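3.2 Planning the work station budget

1. Price the Prarkex grippers in pairs. One operator uses two.
2. Allow $300 for the table and top.
3. Add $154 for spare finger pads.

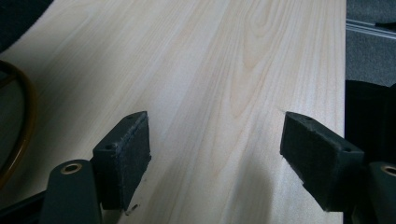
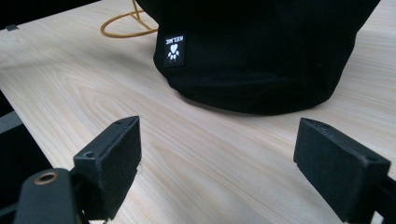
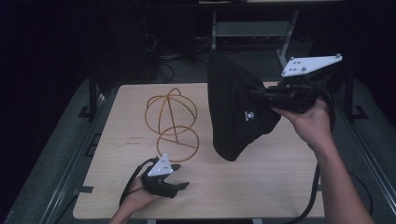

Figure 7. Gripper work over a light wood surface. The third picture shows both grippers in use.

4. Order clamps and cables separately from Binen.

Note: Quotes from Bromstead are valid for 16 days.

Caution: Do not order before you measure the floor space. Tabletops cut to size cannot be returned.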